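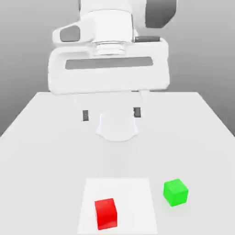
White robot arm over a white tabletop

Jestik user forum > Home and family > Screen time

Separate account for my daughter or just share mine?

prollmom_2
Hi all, long-time reader here, and I finally have something to ask! My daughter is nine and has been doing her reading homework on my laptop, under my login, because it was easy and I was lazy about it. Last night I went looking for my tax folder and found 1,821 items in the trash, some hers, a lot of them mine. I got them back, thank goodness. Should I make her an account of her own, or is that overkill for one kid and one laptop? My husband thinks a talk will do it.

Timo Stöcker
Glad you got the files back, that is an awful feeling. Make her a standard account, the kind without admin rights, and put a password on yours that she doesn't know. It takes a few minutes. We did it when our oldest started school and I only wish I'd done it sooner (he renamed every folder I own after a dog).

wanderkeys
I'm with the husband on this one, sorry! We tried separate accounts and spent all our time switching back and forth, and then the printer only worked on one of them. Ours share, we talked about what is off limits, and it's been fine for two years.

Timo Stöcker
The printer thing can be fixed, you just have to add it for all users. And a talk is lovely, but it doesn't help with a slip of the mouse.

Ya-wen Hung
Could I put in a word for both? We have the accounts and the talk. I'd also get a backup going whatever you decide, because I'm a grown woman and I once deleted 372 vacation pictures all by myself. I use Posovex with a plug-in drive, and I leave it running while I make dinner. Does your daughter need to get at anything in your folders, or only the reading site?

prollmom_2
Only the reading site and a drawing program. I don't have a backup, which I'm a little ashamed to type out here.

wanderkeys
Okay, with no backup I'll give in halfway. Do the drive first, then see how you feel about the accounts.

prollmom_2
Drive ordered, and I'm setting up her account after supper. She has already asked if she can pick the wallpaper.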